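Week 7 – sorting and binning small bottles

Bring your notes from last time, we start where we stopped (p. 134, the bit on mixed containers). The Closard sheet is still the one to use. Ignore the older Triner list, the codes dont match any more.

Main idea today: one clear bin per job, small bottles grouped by size first, then by label color. Size first! Most people do it the other way and end up with droppers hidden behind the tall ones.
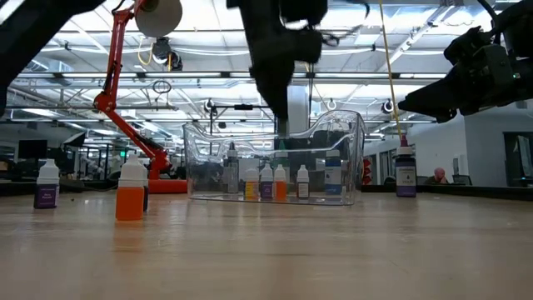 Dept. of Supply and Stores Practice – Bench Skills 2

Clear tub on the wood table, rounded corners, bottles standing up inside. Small droppers next to each other in a short row, the green cap taller and behind. More bottles out on the tabletop, incl. a white dropper with a purple label. There is a purple-label dropper in the tub too – so color alone wont tell you if something is already binned. Read the label.

Points to write down:
- caps up, always
- labels facing you where there is room
- tall ones at the back or the ends
- check caps before the bottle goes in, not after
- clear tub = you can check from the side without lifting anything out

Not done today: lids, stacking, the Golum labels. Stacking comes in September with the second group.

Exercise: sort your own tray, fill in the sheet, swap with the next bench and check thiers. Roughly 157 bottles in the room stock, so dont take more than your tray. Put back what you took.

Reading for next time: Ruggiero handout, sections 2 and 7. Short quiz at the start.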